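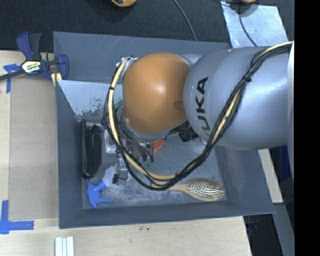

Section 4. Routing the air hose and cables on the swing boom

The Brallus swing boom carries one compressed air hose and up to two power cables from the wall bracket to the tool head. The hose and cables must be fitted as a single bundle and must have enough slack to follow the boom through its full swing. Too little slack puts a load on the fittings, and too much lets the bundle catch on the bench. The shape to aim for at the joint is a wide U, like the one below the orange cover, where the cream-yellow hose and the thin black cables strapped around it drop down and climb again to the fitting. A sharp V at the same point means the hose is too short or a strap is in the wrong place.

4.1 Before you start

Close the shutoff valve at the compressor and bleed the line. Unplug the tool head. The boom must be bolted to the wall and leveled as described in Section 3.

You will need the hose kit, the strap pack, a 4 mm hex key, a tape measure and a marker.

CAUTION: Do not route hose or cable on a boom that is held up only by the shipping bracket. The bracket is not rated for side load.

4.2 Fitting the bundle

1. Swing the boom to the center position and tighten the joint lock by hand.

2. Lay the hose flat on the floor for 10 minutes so that the coil relaxes. Cold hose takes longer.

3. Push the hose onto the wall barb until it touches the shoulder. Tighten the clamp with the hex key.

4. Measure 368 mm along the hose from the wall barb and mark it. This is the position of the first strap.

5. Place the power cables against the hose and fit the first strap over all of them. The strap should hold the cables without flattening the hose.

6. Fit the remaining straps up to the joint. Leave the section under the joint free of boom clips. Straps around the bundle itself are allowed here.

7. Form the loop under the joint. The free length between the last boom clip on the wall side and the first clip on the head side is 842 mm.

8. Connect the hose to the tool head fitting. The last part of the hose should rise to the fitting in line with it – no side pull.

9. Trim the strap ends flush. Cut ends are sharp.

Note: On booms supplied with the Wukent long head, add one extra clip on the head side. The free length does not change.

4.3 Checking the swing

1. Release the joint lock.

2. Move the boom slowly from stop to stop and watch the loop. It should open and close without twisting.

3. Stop if the hose touches the bench, the wall bracket or a light fixture. Move the head-side clip toward the joint and repeat the check.

4. Open the shutoff valve and listen at both fittings. Retighten any clamp that leaks.

CAUTION: Keep hands clear of the joint while the boom is moving.

4.4 Maintenance

Repeat the swing check every 8 weeks. Replace the hose if the outer layer is cracked or if a kink remains after the hose has been straightened. Cables with damaged jackets must be replaced, not taped.

Replacement hose is sold by the Famcombe parts desk in one length only – cut it after test fitting.

Section revised August, M. Chmielewska.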